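Reception and Keys Assistant (part-time) -- Barham
Idero Shared Workspaces 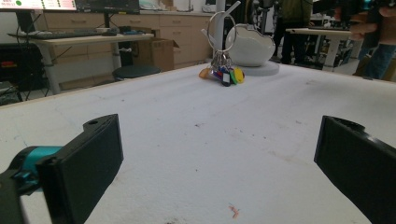 Keys with coloured tags, Barham.

Idero runs shared offices and small workrooms for people who need a desk, a lockable room or somewhere to meet clients. We are looking for a part-time assistant to look after the keys and the front desk at our Barham building. The job would suit someone tidy and patient who does not mind doing the same checks every day.

Hours: 18 per week, mornings, with occasional afternoon cover by agreement
Contract: permanent, after a trial period
Start: December, or sooner if you are free
Reports to: the building manager
Posts available: 2

About the building

Barham has 94 lettable rooms over several floors, and most of them still have ordinary locks. There is a door entry system at the front and back, but inside the building people use keys. Some tenants hold one key, some hold a whole bunch, and a few share a bunch between several members of staff. Keys are identified by coloured tags. Each colour stands for a part of the building and you will be given the list on your first day. It is not a difficult system but it does have to be kept up.

We took over the building from Hamdy Lettings, and the older records are on paper. They have been partly copied into our own register, which is a spreadsheet. Where the paper and the spreadsheet disagree, the key has to be tried in the door. A fair amount of your first few weeks will be spent walking round doing this.

What you will do

You will open up the front desk, check the key cabinet against the register and note anything that is out. During the morning you will hand out keys and take them back in, and get a signature each time. Contractors sign for keys as well, including the ones who have been coming for years.

You will replace tags that have cracked, faded or lost their labels. We buy plastic tags in boxes of 200 and keep a range of colours in the desk drawer. Labels are written by hand in block capitals, so clear handwriting matters more to us than fast typing. Room numbers go on the label. The name of the building and the name of the tenant never do.

You will split up and make up bunches when tenants move in, move out or change rooms. This means working with split rings, some of them large and stiff. We can supply a ring opener.

You will order copies from our locksmith, Brikero, and check every new key in its lock before it goes on a ring. Please do not skip this, even with a tenant waiting at the desk. A copy that sticks goes straight back.

You will keep the desks and tables in the shared areas in order between bookings. Wipe down the tops, pick up bits, put ornaments and stands back where they belong and see that any monitors are pushed back safely. Many of the tables are white or light-coloured and they show every mark. Soft-topped tables are cleaned with a barely damp cloth and nothing else. Scuffs that will not come off should be reported and left alone.

You will also deal with lost property. Keys come in more than anything else, followed by chargers and umbrellas. Found keys are logged with the place and time they were picked up, and go in the cabinet on the spare hook until they are claimed or identified. They are not left out on a table for the owner to find.

The rest is ordinary reception work: parcels, visitors, the telephone, room bookings and refilling the printer.

What we are looking for

You should be able to keep a written record accurately and read other people's. You should be happy to tell someone politely that they cannot have a key without signing for it. You will need basic computer skills, enough to update a spreadsheet and answer email.

The tags are sorted by colour, and some of the colours are close to each other. If you have difficulty telling colours apart, please still apply. The room number is on every label and we can add a letter code to the tags if that would help.

There is some walking and a lot of stairs when doing the door checks. The lift reaches every floor except the lower store. If stairs are a problem, tell us when you apply and we will look at how the checks can be shared between the two posts.

Experience of reception, school office, hotel or facilities work would be useful. We will consider people without it. Full training is given.

Because of the nature of the work we ask for two references and a basic background check, which we pay for. An offer is not confirmed until both have come back.

What we offer

An hourly rate above the legal minimum, with details sent out with the application form. Paid holiday in proportion to your hours. A workplace pension. Free parking at the rear -- spaces are limited and go early. Tea and coffee, and use of the staff kitchen. You can use an empty workroom outside your hours at no charge, provided it is not booked.

How to apply

Ask for an application form at the Barham front desk or through the contact page on the Idero website. Please mark your message KEYS ASSISTANT. A CV may be sent with the form but will not be accepted instead of it. Complete the section headed "Record keeping" by hand if you are able to, as we would like to see your writing.

On the form, tell us which mornings you could work. The two posts overlap for a short handover each week, so we may not be able to give everyone their first choice.

Interviews will be held at Barham and last less than an hour. They include a short practical task, in which you will be given a bunch of keys and a page from the register and asked to match them up. You do not need to prepare for it. Bring your reading glasses if you use them.

We reply to all applicants, including those we do not invite to interview. Agencies, please do not contact us about these posts.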